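4.2 Home viewing and the reunion special

The interviews described in Section 3 dealt mainly with how people watched the original run of Ladier. This section turns to the reunion special, which was released in December and watched almost entirely at home. We use answers from the online survey (948 usable responses) and from the viewing diaries kept by 37 households in Linbridge and Jurneck.

Most respondents had seen the series when it first aired. For them the special was a return to something they had watched as children or teenagers, often with parents or siblings who no longer lived in the same house. In the survey, 79 percent said they had watched at least one old episode in the weeks before the special came out. Diary entries show that these repeat viewings were seldom planned. An episode was put on during dinner or while someone folded clothes, and the household then kept going for two or three more.

Viewing of the special itself was treated differently. Diary keepers set a time, usually after 8 p.m., and several wrote that phones were put away. Younger children were allowed to stay up in some homes. A few households called relatives during the opening credits and left the call running until the end. We coded these entries as "arranged viewing," following the scheme in Table 2, and kept them separate from entries where the special was watched alone or in parts.

Arranged viewing was linked to longer written comments. People who watched with others wrote more about the cast members' memories of the set and less about the plot of the series. People who watched alone were more likely to mention errors, missing actors, or scenes they felt should have been included. The segment on the harbor episodes drew complaints from both groups. It runs for only a few minutes, and many viewers considered those episodes the best of the series.

The setting of the viewing also mattered to the diary keepers. We had asked only for the time, the people present, and the device used, but many entries went on to note the room, the seating, and the lights (Figure 3).
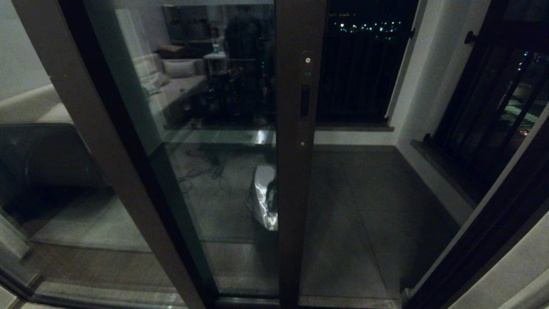

Figure 3. Living room seating reflected in a sliding glass door at night.

These unrequested notes were most common among people who had moved since the series ended. They compared the present room with the one in which they had first watched, and often gave more space to the old room. One diary keeper in Jurneck listed every piece of furniture in her grandmother's apartment before saying a word about the special. We did not expect this and had no code for it, so the entries were read again and marked by hand.

The survey cannot confirm the pattern. Its open question was limited to 800 characters, and answers about place were short when they appeared at all. It also reached few people over 60, a group that made up a large share of the first audience according to the Vukčević archive of viewer letters. The letters are taken up in Section 4.3.

Contact the authors | Copyright the authors, all rights reserved | Back to top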